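Jadov brewing rights dispute

The Jadov brewing rights dispute was a legal conflict between the holders of brewing rights in the town of Jadov and the innkeepers of the surrounding villages. It concerned who could brew beer, who could sell it, and how far from the town walls a tavern had to stand before it could buy from another supplier.

Background

Brewing rights in Jadov were attached to houses and not to persons. A house with the right could brew a fixed number of batches each year, in an order drawn by lot every July. By the time of the first complaint, 224 houses held the right, although many owners leased their turn to a neighbor. Villages within the town's mile were required to buy only Jadov beer. The length of the mile was never defined in the charter.

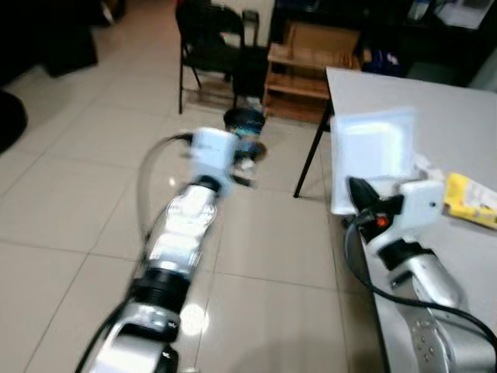
Robotic arm over a white tiled floor, with a second arm at right.

The complaint of the innkeepers

The innkeeper Vilém Vávra bought beer from the manor brewery at Stivano, whose price per barrel was lower. The town seized 11 barrels from his cellar and fined him. Vávra and other village innkeepers then petitioned the regional court. They claimed that their taverns stood outside the mile and that the town beer was often sour on delivery.

The town's clerk, Eduard Charvát, answered that the mile was to be measured from the outer gate along the road. The innkeepers measured from the market square in a straight line. Under the first method all of the disputed taverns were inside the mile. Under the second, four of them were outside.

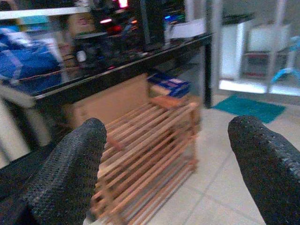 This page was last edited on 19/08/2024.

Ruling

The court ordered a new survey, carried out by Miloslav Vrabec. His map placed the boundary at the Dindeck stream and left three taverns outside it. The barrels were not returned, but the town paid Vávra their value. Taverns inside the line remained bound to buy Jadov beer and gained the right to refuse a spoiled barrel within two days of delivery.

Later history

The purchase duty was abolished along with the other local monopolies. The right holders formed a joint company and sold 2,368 barrels in its first full year. Output later passed 3,000 barrels, then fell after the malt house burned down. The brewery closed under its last lessee, Vlastimil Rusnák. Part of the lager cellar survives under the former malt yard.

See also

Brewing rights
Mile right
Stivano manor brewery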